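Progress report to the Dwivedi fund
Trial of the Liltance hand-held gripper kit, Mollstead workshop
26/03/2019
Prepared by Paraschiva Husar

You asked for a plain account of whether the Liltance kit is worth renewing in July. My answer at this stage is no, or not at the price quoted.

The kit is a pair of grippers, one for each hand, with marker blocks so that the software can follow them. The brochure says a new user is "productive within the hour". Ours took most of a week, and much of that went on calibration. We have now recorded 200 runs of the box task. The software accepted 100 of them. Liltance blames our lighting and our shiny table top, and they may be right, but neither was mentioned before we paid.

Small parts remain the sore point. The jaws manage a box edge well enough – thin tabs and flaps are another matter, and people slow down badly when they reach them.

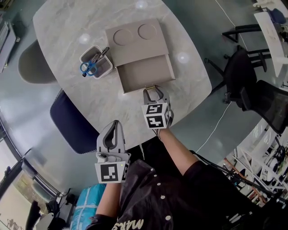 Support has been polite and slow. We have raised 3 faults and had one answered in full. The replacement jaw pads came to some 20 per cent more than the price list we were shown.

Before July we will repeat the box task on a matt surface and borrow the Ninov kit for comparison. I would hold back the second payment until both are done. Liltance have been told this and have not yet replied.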